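Section 4: Mounting the Open Shelf and Setting the Load
Granness Kitchen Storage System - Installation and Care Guide

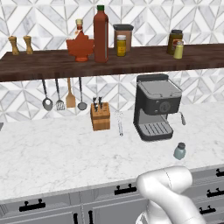
4.1 Before you start

Read this section to the end before drilling. The wall rail must be in place and the adhesive or grout of any wall tile must be fully cured. If the tile was laid by a contractor, ask for the cure time of the product used and wait until it has passed.

The Granness shelf is supplied in one length and may be trimmed at either end. Do not trim more than 300 mm in total. The bracket sleeves are drilled at the factory and cannot be moved, and a shelf cut shorter than this will leave a sleeve too close to the end grain.

Parts in the carton:
Shelf board, oiled
Wall rail, steel, pre-drilled
Concealed brackets
Locking screws, with one spare
End caps for the rail, left and right
Hex key
Paper drilling template

Not in the carton: wall anchors and their screws. These depend on the wall. See table 4-A.

4.2 Choosing anchors

Table 4-A
Solid masonry: nylon plug with matching wood screw
Hollow block: sleeve anchor or chemical anchor with mesh
Wood stud: wood screw direct, no plug
Drywall between studs: not permitted for this shelf

NOTE: Tile thickness does not count toward anchor depth. Measure the depth of the hole from the back of the tile, and choose a longer screw if needed.

CAUTION: Do not fix the rail to drywall alone, whatever the rating printed on the anchor package. Those ratings assume a straight downward pull. A shelf also levers the top of the rail away from the wall.

4.3 Marking out

1. Switch off power to any outlet or light on the same wall.
2. Scan the wall for pipes and cables. Scan once across and once up and down.
3. Decide on the shelf height. Where there is a cooktop below, follow the clearance given in the cooktop manual. Where two manuals disagree, use the larger figure.
4. Tape the paper template to the wall along its top edge only.
5. Set the template level with a spirit level of at least the same length as the rail. A short level will follow the paper instead of the wall.
6. Mark each hole through the template with a sharp pencil or a center punch. On glazed tile, use masking tape under the mark.
7. Remove the template and check the marks against the rail itself. Paper stretches in damp rooms.

If a mark falls on a grout line, shift the whole rail sideways until it clears. The rail has 30 mm of slack in either direction before the bracket positions no longer match the sleeves. Do not shift single holes.

4.4 Drilling tile and stone

Ceramic tile can be drilled with a spear-point carbide bit. Porcelain and natural stone call for a diamond core bit with water.

1. Leave the hammer action off.
2. Start at low speed with the bit tilted slightly, until it has cut a small crescent in the glaze.
3. Bring the bit square to the wall and continue with light pressure.
4. Stop every few seconds and wet the hole again if a diamond bit is being used.
5. Once through the tile, change to the bit for the wall behind. Hammer action may now be used in masonry, provided the bit does not touch the tile.
6. Vacuum the hole. Dust left at the bottom keeps the plug from seating.

CAUTION: Polished stone may have been repaired with resin at the quarry or the factory. The filled areas chip more readily than the stone. Check the surface under a low side light before deciding on the final position.

4.5 Fixing the rail

1. Insert the plugs flush with the back of the tile, pushing them below the glazed surface with a nail set. A plug that expands inside the tile will crack it.
2. Hold the rail in position and start all screws by hand.
3. Tighten the middle screw first, then work outward, alternating sides.
4. Check level again. Correct by loosening all screws and re-tightening in the same order.
5. Fit the end caps.

Small gaps between rail and wall are normal on uneven tile. Gaps wider than 2 mm should be packed with the plastic shims sold as part of the Redico accessory kit, or with any rigid, non-swelling shim. Do not use cardboard or wood.

4.6 Hanging the shelf

Two people are needed for this step.

1. Hook the concealed brackets into the rail and slide them to the stops.
2. Lift the shelf and guide all bracket arms into the sleeves together. Keep the board parallel to the wall.
3. Push until the back edge meets the rail.
4. Turn each locking screw with the hex key until it stops, then a further quarter turn.
5. Keep the spare screw with this guide.

If the board stops short of the rail, do not strike the front edge. Withdraw it and look for sawdust or dried oil in the sleeves. A round file may be used to clean them, but must not enlarge them.

To correct a slight forward tilt, loosen the locking screws, turn the adjuster under each bracket clockwise, and tighten the screws again. Adjust all brackets by the same amount.

4.7 Load

The limits in the label on the carton apply to an evenly spread load. A single heavy item counts double if it stands beyond the outermost bracket. Place stacked plates and full jars over the brackets and leave lighter items for the ends.

Do not hang anything from the underside unless the Adams hook strip, part 139, has been fitted. The strip carries its load back to the rail. Hooks screwed straight into the board do not, and will also break the oil finish from below, where steam collects.

Do not stand or lean on the shelf, and do not use it to pull yourself up when cleaning high cabinets.

4.8 Care of the oiled surface

The board leaves the factory with two coats of hardwax oil. Treat it again after the first few weeks of use, then whenever water no longer beads on the surface.

1. Clear the shelf and wipe it with a barely damp cloth. Let it dry overnight.
2. Remove rings and sticky marks with a fine abrasive pad, following the grain.
3. Apply a thin coat of oil with a lint-free cloth. Treat the front edge as well as the top.
4. Wipe off all surplus within the time stated on the can.
5. Leave the shelf clear until the surface is no longer tacky.

WARNING: Cloths soaked in oil can catch fire without a flame. Lay them flat outdoors to dry, or soak them in water before disposal.

Vinegar, citrus cleaners and bleach will dull the finish and should be kept off the board. They should also be kept off marble and limestone, which they etch. Use a pH-neutral cleaner on both.

4.9 Periodic check

Each February, or at another fixed time in the year, check the locking screws and the rail screws. Tighten any that have worked loose. A rail screw that turns without biting has a failed anchor. Unload the shelf, take it down, and replace the anchor before further use.

Seasonal movement in the wood is normal. Fine checks may open in the end grain during the heating season and close again in summer. Checks that run into a bracket sleeve are not normal and should be reported to the Jatitz service desk, with the batch code from the back edge of the board.

4.10 Changes to this section

Anchor table revised, drywall entry changed to "not permitted". Step 4.5.1 reworded. Quarter-turn instruction added to 4.6.
Revised by Finbarr Lynch, 31 December 2018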